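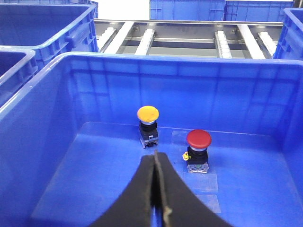
Miroslava Urban

Wernton's town council voted in June to replace the recycling bags it hands out with hard plastic crates, ending a debate that has outlasted two mayors and most of the bags.

The bags were introduced eight years ago, when the town was told they would be cheaper, lighter and easier to store. They were all of those things. They were also very good at flying. Anyone who lives downwind of Mill Street has picked one out of a hedge, and the duck pond had to be cleared twice last winter before the ducks could get on with their day.

Under the new plan, 3,000 households will get a crate each, to be left at the curb by 7 a.m. on collection mornings. Paper goes in one week, cans and bottles the next. The council had looked at giving every home two crates and dropping the alternate weeks, but the price of that was read aloud at the meeting and the idea was not mentioned again.

"People want something that stays where you put it," said council member Peter Zelenák, who proposed the change and has now proposed it four times. "I don't think that's a radical position."

Ludmila Kopecký, who voted against, said she had no quarrel with crates as such. Her concern was stairs. Much of the housing near the old rail yard is on the second or third floor, and a full load of glass is a different matter in a crate than in a bag with a shoulder strap. 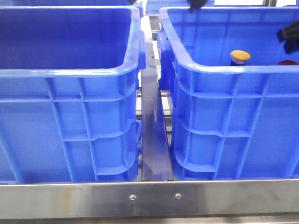 She asked for residents of those buildings to be allowed to share, and the council agreed, on the condition that they work out among themselves who carries it down. Members wished them luck with that.

The color took up most of an hour. Green was thought to be too close to the garden waste bins, and gray was thought to be depressing. A suggestion that each neighborhood choose its own was voted down after someone pointed out that Wernton has never agreed on where its neighborhoods begin.

Lids were left for another meeting. Zelenák says rain drains off glass and cans without any help. Kopecký says she would like to see him try that with newspapers. The public works office has been asked to report back on nets, which the neighboring town of Altthorpe uses and, by most accounts, loses.

Crates will go out street by street, with over 1,000 due at front doors before the leaves start to fall. Until then the bags remain in service. Residents are asked to weigh them down with something, though not, after the business on Chapel Hill, with bricks.

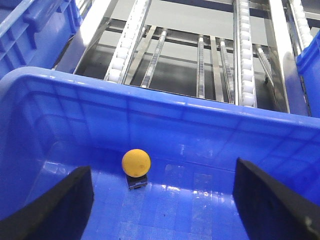

Also at the meeting

The library will keep its Saturday hours. A request for a second bench at the bus stop was put off for the third time, the first bench having not yet arrived.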